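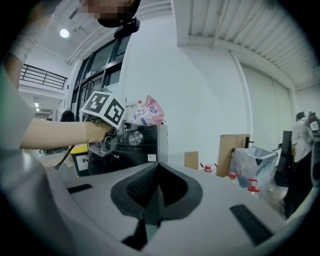

Ostamville robotics club — gripper project

semnijs
Thu 2 January
We need up to 60 hand-held demos before the February meet. I say one task, same counter, every time.

drudeo_k
Disagree. One task and the policy only learns that counter. Split it over 6 tasks.

Siddiqui
6 is too many. Last term we split it up and the grasps were bad on all of them.

drudeo_k
Last term the marker cube was loose. Different problem.

semnijs
Fair. Two tasks then, and check the cube before each run.

restness
Who has the spare rubber pads? Mine is worn on one side.

Siddiqui
Bottom drawer, 12 left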